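Laundry and Linen Operations Supervisor

Employer: Hunerent
Site: Nelley plant
Department: Textile Processing
Reports to: Viorica Anghel, Plant Operations Manager
Contract: Permanent, full time
Posted: Monday, May 3, 2021

About the position

Hunerent rents, washes and maintains flat linen and kitchen textiles for hotels, restaurants and residential care homes. The Nelley plant handles table linen, napkins, bed sheets and staff uniforms. Soiled goods arrive by truck in the early morning, are sorted by customer and fabric class, and leave on the evening routes.

The supervisor is responsible for one production shift, from the sorting line to the packing area. The position became open in January when the previous supervisor transferred to the Ibarra depot. It is a floor position. Desk work takes up a small part of the shift and consists mainly of production records, attendance and rewash reports.

Duties

Assign staff to sorting, washing, drying, ironing, folding and packing at the start of the shift and adjust as volumes change.

Check wash programs against fabric class and soil level. Dosing changes must be entered in the wash log and initialed.

Inspect finished linen for stains, tears, loose hems and poor pressing. Set aside rejected pieces and record the cause.

Keep the ironing line supplied without letting damp goods sit in carts.

Report faults on washers, dryers and ironers to the maintenance desk and confirm that the machine is locked out before anyone clears a jam.

Train new employees on sorting codes, lifting and the handling of contaminated textiles.

Complete the shift handover in writing. The incoming supervisor signs for it.

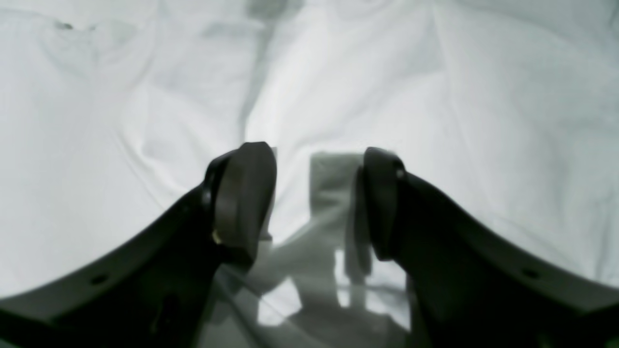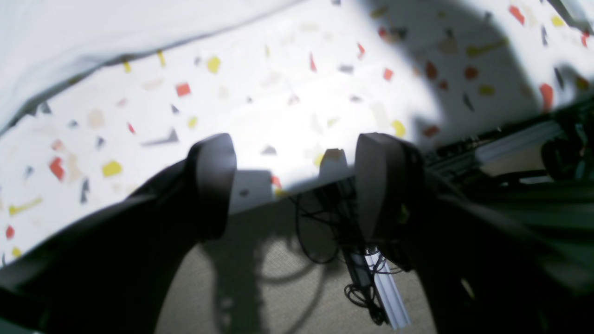
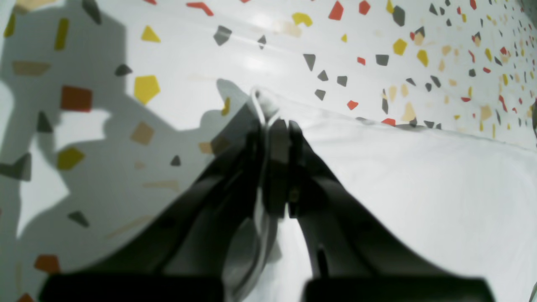
Last of the three pictures: white cloth on a terrazzo-patterned surface.

Requirements

At least four years of work in a commercial laundry, textile rental or linen service, including time spent leading a crew.

Working knowledge of cotton and polyester-cotton blends, shrinkage, graying and the usual causes of chemical damage.

Ability to read a wash formula and calculate load weights.

Ability to stand and walk for a full shift in a warm, humid area and to lift folded linen bundles repeatedly.

Clear written English for logs and handover notes. Spanish or Romanian is useful but not required.

Experience with Brornalard production tracking software is an advantage. Training will be given to candidates who have not used it.

Hours and pay

The shift runs Monday to Friday with one Saturday in seven. The start time is 4 a.m. during the regular season and may move later in winter. Breaks are paid. Overtime is offered first to the shift concerned and then to the rest of the plant.

Pay is set by experience according to the plant scale, which is sent to every applicant invited to interview. The first step increase follows the completion of the trial period. Work clothing and safety shoes are supplied. Uniforms are washed on site and may not be taken home.

Selection

Applications are read in the order received. Candidates who meet the requirements will have a short telephone interview, followed by a visit to the plant during a production shift. The visit includes a practical exercise in which the candidate grades a mixed batch of finished table linen and explains each rejection. Closed shoes are required on the floor.

References are requested only after the visit, and with the candidate's consent.

How to apply

Send a resume and a cover letter of no more than one page to Encarnación Marín, Personnel Office, Hunerent. State the reference number 608 on both. Describe the type and size of the laundry in which you have worked and the equipment used there. Applications may also be handed in at the Nelley reception desk in a sealed envelope marked with the same number.

Applicants who applied for the Ibarra depot position should submit a new application if they wish to be considered. Files are not moved between sites.

Questions about the duties should be directed to Viorica Anghel. Questions about pay, hours or the status of an application should be directed to the Personnel Office.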